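Home & Garden > Furniture > Care and Repair

We use cookies to remember your settings and to measure traffic. By continuing to browse you accept our cookie policy.

Is a "lifetime" sealer for a white tabletop worth paying for?

brorville_renter
I bought a big white table second-hand and I want to use it as a desk and for hobby stuff. The shop in Brorville that sold it wants another 70 dollars for a sealer called Dranudeo, put on by them, which they say makes the top stain proof for life. The leaflet says it was tested with 2,000 wipes. It doesn't say wipes with what. The man in the shop couldn't tell me what is in it either, only that everybody takes it. I don't know what the top is made of and he was vague on that too – "a modern surface" was as far as he got. Has anyone paid for this and could tell the difference? I have until Thursday to decide.

watov_bench
I'd keep the money. A lot of factory-finished tops already have a hard surface, and a wipe-on sealer has nothing to soak into. It sits on top, looks shiny for a few weeks and then goes patchy where your arms rest. Bare wood or stone would be another matter, so find out what you have before you put anything on it. Look underneath, or at a screw hole, where the core usually shows.

"For life" should be in writing or it means nothing. Ask for the full terms and see how many things are left out. I had a similar plan on a table from Hallgrímsson and it ran to 400 words of exclusions, including heat, ink, hair dye and "improper cleaning". What was left, I couldn't tell you. They offered me a free second coat when the first one yellowed.

My own white top is seven years old and has had dish soap, warm water and a soft cloth. Ink comes off with a little rubbing alcohol if you catch it the same day, but try it on a hidden spot first. Don't use the melamine sponges every week. They are a fine abrasive and the dull patch they leave is permanent. 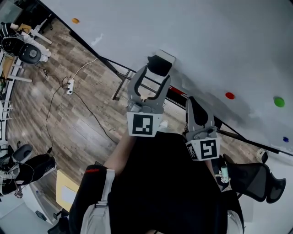
Tagged: white furniture, stains, sealers, warranties

oldpine
never used Dranudeo but my sister in law had something like it done on a sofa and it was useless. red wine went straight in. just get a desk mat

watov_bench
A sofa is fabric, so I wouldn't read much into that. The mat is fair advice, though check the backing. Some rubber ones leave a yellow shadow on white that no cleaner will shift, and I doubt the sealer would have stopped it. Felt-backed is safer.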